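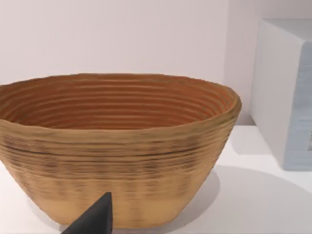

14 March 2025

I fed the starter before work this morning and wrote the time on a piece of tape on the jar, ten to seven. When I came home it had risen well above the tape and had started to go down again in the middle. So I was late by maybe one hour. It is still usable, I think, but the smell is sharper than I like.

All winter I have tried to make the rye bread from Falliditz. I don't want to write "my childhood bread", it sounds like an advertisement, and we ate it only in summer, when we stayed there. But it is the bread against which I measure the other breads. The crust was dark and a little bitter, and inside it was gray and damp, and you could keep it a week in a cloth. The baker's shop had a green door and you had to go down two steps. I remember the steps better than the taste, if I must tell the truth.

In December I bought flour from Savora, the medium rye in the paper bag. The first loaves were flat like a slipper. I blamed the flour. Then I blamed the oven, and I moved the rack down, and after this the bottom burned. Now I believe it was the water. The recipe I had copied was for a coarser flour, which drinks more, and I was pouring in the same quantity for a fine one. I took away a little each time and the loaves began to stand up.

Tonight's dough is 200 grams of rye, 200 grams of white wheat flour, salt, and a spoon of caraway that I crushed with the bottom of a glass. Half and half is not correct for Falliditz. There it was nearly all rye, I am sure of that. But a dough with so much rye I cannot shape at all, it sticks to me up to the wrist, and I lose courage. With half wheat I can fold it and make a proper oval, and put it to rest in the basket with enough flour that it comes out again. I always use too much flour on the basket now. Last month I used too little and half of the loaf stayed behind, and I spent the evening with a dry brush getting dough from between the coils. You must not wash them with soap, I read, and you must let them dry completely before you put them away, otherwise they get mold.

It was not a good day at the office. The delivery from Wallico was wrong for the second time, the boxes were right but the papers inside belonged to another customer, and I was on the telephone with them until lunch. The woman was polite. I was polite also, but I noticed I was speaking more and more slowly, as I do when my English becomes tired. Afterwards I thought of a better word for everything I had said.

I walked home by the canal and not by the main road. There is still ice on the side where the sun doesn't come. At Ostapchuk they had the good pickled mushrooms again, and I bought a jar and also a piece of smoked cheese which I didn't need. The shop smells of dill and floor cleaner. They sell a dark bread there too, sliced and in plastic, and it is closer to the Falliditz bread than mine is. I did not buy it. This is pride, and I know it.

The rest of the evening was quiet. I ironed 6 shirts and listened to a radio program about lighthouses, of which I missed the beginning. One keeper had written down the weather every day for his whole working life, and when they asked him what he would do with the notebooks, he said that he had not thought about it. I looked at my own notebooks on the shelf – this is the fourth since I moved here – and I felt a little less foolish about them. I started to write in English to practice. Now I would find it strange to change back, although for some things, mostly food and being angry, I still need to open the dictionary.

The dough goes into the refrigerator for the night. I will bake early, before the neighbors have their heating on and the kitchen becomes too warm. I must remember to buy baking paper, there is one sheet left and it has a torn corner. Also call the dentist on Monday.

It is almost eleven. I looked at the dough once more and it has moved a little.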